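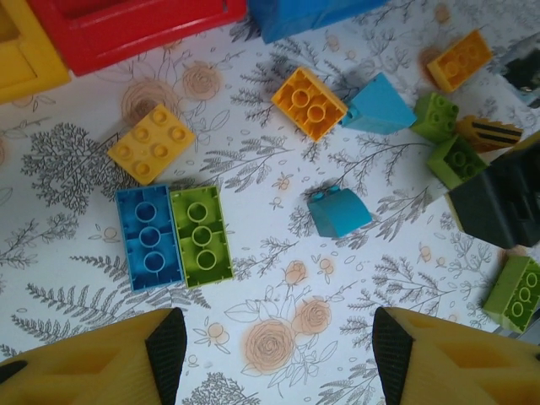 856 words in full guide | Section 2 of the Hoddale Playroom Handbook

2. Setting Up a Brick Sorting Station

This section covers laying out the work surface, checking the bricks, and sorting them by color into plastic containers. Read Section 1 (Choosing a Spot) before you start. Allow 30 minutes for a first sort.

2.1 Prepare the surface

1. Clear a flat table or a stretch of hard floor. Carpet hides small pieces.

2. Spread a wipe-clean cover and smooth it from the middle outward. A white cover with a light print, such as line-drawn leaves and flowers, is fine. Avoid a busy print in strong colors.

3. Set the containers in a row along the far side, with the open work area in front of you. Yellow, red and blue containers are the usual starting set.

NOTE: Leave a hand's width of bare surface between the containers and the nearest bricks.

CAUTION: Small bricks are a choking hazard. Keep children under three away from the station until every piece is in a container and the lids are on.

2.2 Put out the bricks

1. Tip out one scoop at a time, no more than 25 bricks. Larger piles take longer to sort and end up on the floor.

2. Spread the bricks with a flat hand until none are stacked. They can lie studs up, studs down or on their sides.

3. Pull apart any bricks that are still joined. Two bricks lying edge to edge may only be touching — lift one before you pry.

CAUTION: Do not use a knife or your teeth to separate bricks. Use the flat separator or slide a second brick under the edge.

2.3 Check each brick

1. Turn the brick over and look into the hollow underside. Crumbs and hair collect between the round tubes and the wall.

2. Clean with a dry, soft brush. If that is not enough, wash in lukewarm water with a drop of dish soap and let the brick air-dry with the hollow side down.

3. Set aside any brick with a split wall or a crushed stud.

2.4 Sort by color

1. Start with the colors that match a container: yellow bricks to yellow, red to red, blue to blue.

2. Decide where the in-between shades go and keep to it. We put orange and orange-yellow with yellow. Light blue and teal go with blue.

3. Greens, including lime, need a container of their own. If you have only three, put green with blue.

4. Sort sloped and curved bricks by color the first time through. Once you own enough of them, give them a separate container (see Section 4, Sorting by Shape).

NOTE: Small green bricks are easy to miss on a leafy print. Sweep the cover with your hand before you fold it.

2.5 Put the station away

1. Snap on the lids, if your containers have them, and stack no more than two high.

2. Fold the cover toward the center so that stray pieces stay inside, then shake it out over a tray.

Filed under: Playroom > Toy Storage > How-To Guides

Comments (3)

Hauwa Ezeani
We did the orange-with-yellow thing and my son moved them all to red. It's his station so red it is. The cleaning part was useful, ours were full of cracker crumbs.

Ekene Adeleke
Is there a printable version of 2.4? I'd like to tape it inside the cupboard door.

brickdad_k
Step 2 of 2.2 should be in bold. I tipped out the entire tub and we were there until dinner.

Contact Hoddale | Terms of Use | © Hoddale. All rights reserved. | Back to top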